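The Whiteley Newsletter
2019-12-03
By Kelly Crabtree

On Doing the Dishes After the Potluck

The Whiteley building potluck is coming up again, and with it the question of who washes up. Last May we fed 95 people out of a kitchen with one sink, and by nine o'clock it was down to me and a man who had come to the wrong party. He was very good with a sponge.

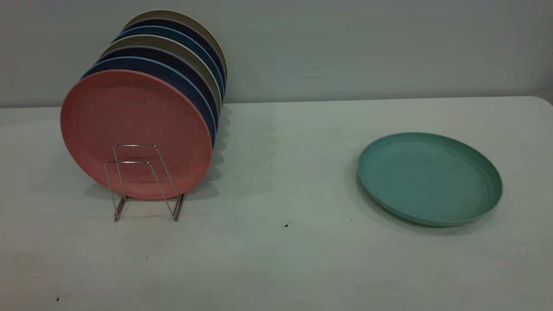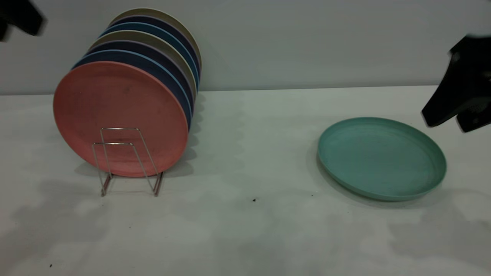 Plates on edge in a wire rack, both times.

Denise wrote in after the last issue to say that the trouble is the sign-up sheet, which offers 19 ways to bring dessert and one line marked "cleanup, etc." She would like the "etc." explained before she puts her name near it. She also thinks anyone who brings a casserole in a glass dish and leaves at eight should be mailed the dish, unwashed.

I can't speak to the postage, but she has a point about the sheet. The new one is up by the mailboxes and has cleanup split into half-hour turns. You may still bring dessert. You may not bring only dessert and then develop a bad back.

A few other matters. The hot water in the party room gives out early, so please scrape before you wash. Dish towels went home with somebody in May and have not written since. If you have four blue ones you don't remember buying, the hook is still on the wall.

There was a proposal to go all paper this year. Westo on the corner quoted us a price for 2000 plates, that being the smallest box they sell, and we have nowhere to put the other nineteen hundred. So it's real plates again, and the early turns are already taken. I have the last one. The man from the wrong party has been invited properly.

Questions or towels: Kelly Crabtree, apartment 1402
© The Whiteley Newsletter
Back to top

Recent items
Elevator Music: The Vote Is In
Who Is Getting Mail for Jarivix?
The Flirkport Bus Trip, Rescheduled Again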